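The Bed Gets Made at Bellis

Guests at the Bellis, a guest house of 30 rooms on the harbor road in Trevley, tend to write the same thing in the comment book. They mention the breakfast, they mention the stairs, and then they mention the bed. Iestyn Jarman has been making those beds for most of his working life, and he reads the comment book on Mondays with his coffee.

He doesn't own the place. He runs the housekeeping, which at the Bellis means five people in winter and nine in July, a linen room the size of a one-car garage, and a laundry in the basement that floods when the drain backs up. He started there washing dishes and moved upstairs when somebody quit in the middle of a holiday weekend.

"They handed me a stack of sheets and pointed at the stairs," he says. "I made the first bed so badly that the guest asked if the room was ready."

The Bellis changed over to fitted sheets eight years ago. Before that, every bed was made with two flat ones, the bottom sheet folded under at the corners the way hospitals used to do it. Jarman liked the old way and argued to keep it. The owners looked at how long it took to turn a room on a Saturday and overruled him. He now thinks they were right about the time and wrong about the laundry, where a fitted sheet is a nuisance from the moment it comes out of the washer.

"It eats everything else in the load," he says. "You open the dryer and there's one big ball, and inside the ball there are four pillowcases and a sock, and the sock is wet."

The fix they settled on was to wash fitted sheets with nothing but fitted sheets, in half loads, and to stop the dryer midway and pull them apart by hand. It costs the Bellis one extra cycle a day.

Buying them is the other headache. Mattresses have gotten thicker, and a sheet made for an older mattress will go on at three corners and pop off when you pull down the fourth. The Bellis has mattresses of three different depths, bought in different years, and for a while the sheets for all of them sat on the same shelf. The staff would carry one up two flights, find out it didn't fit, and carry it down again. Now each depth has its own color. White is for the standard mattress, gray for the deep one, and pink for the oldest and shallowest, which are mostly in the back rooms on the second floor.

Pink wasn't anyone's first choice. A wholesaler in Jumgate was clearing out a discontinued line, and Jarman drove over with the owner's van and bought all of it. The lot came to 48 sheets and cost 400 dollars, pillowcases included. A few guests have asked whether the pink rooms are meant for honeymoons. Most never say a word about it.

The sheets have held up better than the white ones, which he puts down to color more than quality. White sheets get bleached, and bleach wears out the elastic. He has replaced the elastic in a dozen or so of the white ones himself, on a sewing machine in the linen room, and he says it's an easy enough job if you have the patience to pick out the old stitches. You open the casing at one corner, pin the new elastic to the old, pull it through, and sew up the gap. He does them in January.

He is particular about order. The mattress pad goes on first and gets smoothed from the middle outward with the flat of the hand, and any lump you leave in it will still be there at the end. Then come the two far corners at the head of the bed, then the foot. Jarman starts at the head and works on a diagonal, so that the second corner he does is at the opposite end of the mattress from the first. The sheet centers itself that way. If you do both head corners and then go to the foot, you usually end up with more cloth on one side than the other, and you spend your time tugging it across.

The last corner is the hard one. New people try to pull the sheet down over it, and they pull with their fingertips, and they break nails. He teaches them to lift the mattress corner with one hand, get the whole pocket of the sheet over it and well underneath, and only then let go. The weight of the mattress does the tightening.

"If you're sweating, you're doing it wrong," he says. "Except in July. In July everybody's sweating."

After that comes the crease. Nearly every fitted sheet has one when it goes on, running off at an angle from wherever it was folded or wherever the tension is uneven. Jarman leaves the small ones alone. The body heat of whoever sleeps there will take them out in an hour, and the bedspread hides them in the meantime. A long one that goes toward a corner tells him the corner isn't seated, and he'll go around and reset it. One that goes toward the side usually just wants a hand run along it and a little tuck under the edge.

He doesn't iron. The Bellis had a roller iron until it broke, and the repair estimate was 1570 dollars, and that was the end of ironing. The sheets are taken from the dryer while they still have a bit of damp in them and folded right away on the long table. He says a sheet that's folded warm and stacked under other sheets for a day comes out almost as flat as a pressed one. I couldn't see much difference myself, though I never saw the pressed ones.

Folding is where he gets visitors. People who will never in their lives work in a hotel want to know how to fold a fitted sheet, and he has shown guests, delivery drivers and, on one occasion, a wedding party. He puts a hand in each of two corners with the sheet inside out, brings the hands together, and flips one corner over the other so they nest. He runs a hand down the edge to find the third corner and nests that, then the fourth. Now there are four corners on one hand and a rough rectangle hanging from it. He lays it down, folds the elastic side in by about a third to hide the gathers, and folds the rest into a square. It takes him less than a minute. I tried it five times on his table and got a square once.

At home he rolls them up and shoves them in the closet.
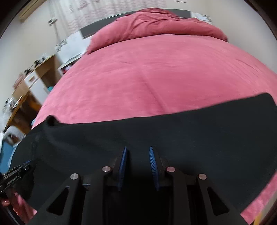 The other part of the job is what goes on top of the sheet, and on that subject the Bellis has gone back and forth. For years there were bedspreads, heavy quilted ones that went to the floor and were washed four times a year. Guests stopped trusting bedspreads at some point, and Jarman doesn't blame them. The owners switched to duvets with removable covers, which are washed after each stay. A duvet cover is the slowest thing in the room to change. Two people can do one quickly, with one holding the corners and one shaking. One person alone has to turn the cover inside out, reach in up to the shoulders, grab the far corners of the duvet through the cloth, and shake the whole thing down over it like a person trying to get out of a sweater.

He also keeps dark throws for the foot of the bed. They're there for suitcases. Nearly everyone who arrives puts a suitcase on the bed before they look for the luggage stand, and the wheels have been on the sidewalk and the ferry ramp. A dark throw takes the dirt and can be shaken out of the window. When they used cream-colored ones, for a single season, the laundry couldn't keep up.

Detergent is a shorter conversation. They use Bakar, which comes in a drum and has no scent, and they use less of it than the label says. He found that out by accident when the pump on the drum jammed and gave half a measure for two weeks before anyone caught it. The towels got softer. They've stayed at half ever since, and the drum lasts into the next season.

When I went up with him on a Wednesday morning, 2/2/22, only six rooms were taken and the heat was off on the top floor. Winter is when the mattresses get turned. Each one is spun end to end, since most of them have a top and a bottom and can't be flipped, and the month is written in laundry marker on a tag sewn to the foot end. A few tags have a long column of dates in three different people's handwriting. The oldest writing is so faded that he reads it from memory.

He checks the slats while the mattress is up. He checks the legs too, and the felt under the legs, and whatever has rolled beneath the bed since the fall. Earplugs, mostly. Pens. There is a drawer in the linen room for things that might be missed, and after a year the drawer is emptied into a box for the rummage sale at the school.

I asked him what a person with one bed at home ought to do differently, and he thought about it while he was putting a pillow into its case. Own three sets, he said, one on the bed, one in the wash and one in the closet, and use them in turn so they wear evenly. Measure the mattress before you buy, with the pad on it. Leave the bed open for a while in the morning before you make it, long enough to have breakfast. He doesn't think people need to spend much. The sheets on his own bed are from the same Jumgate lot, two that had been stitched a little crooked along the hem and couldn't be used for guests.

Then he went to look at the drain in the basement, which had started making its noise again.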